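Carrots for the Vindgate lunch table

Posted 2026-01-25 by the Ortner kitchen desk
Filed under: Kitchen notes, Cold prep

We do the raw vegetables for the Vindgate lunches on one long white table. A lunch takes 84 portions, and carrots go into nearly all of them. The strips are cut thin so that they sit well beside the dip and can be eaten without a knife. We allow 60 grams a head.

The grey plastic boards have a rubber rim and a groove for juice. They replaced the old boards from Marard last April. Click on any picture to see it larger.

Board and table

Crumbs on the white top, and more on the fingertips of the black knitted glove. The table gets a wipe with a damp cloth between jobs and a proper wash at the end. Crumbs show up well on white, so it is easy to tell when it needs doing.

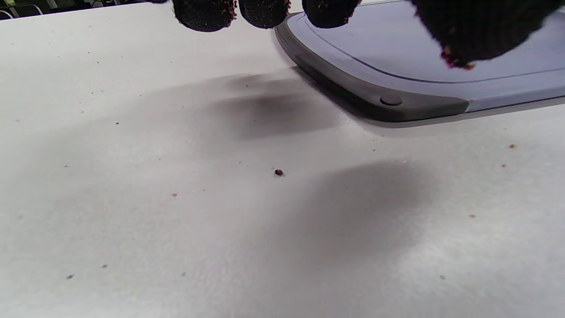

Carrot strips

We cut along the length of the carrot, first into flat slices and then into strips. A pile is kept small and moved to a tub before the next carrot is started. The tubs hold 300 grams each and go into the fridge with a lid on. Carrots come from Iltard, washed but not peeled.

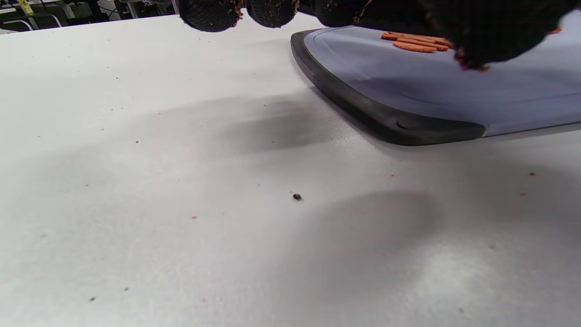

Thin carrot strips stacked on the board, with the gloved hand just above.

The dip recipe is on the cold prep page.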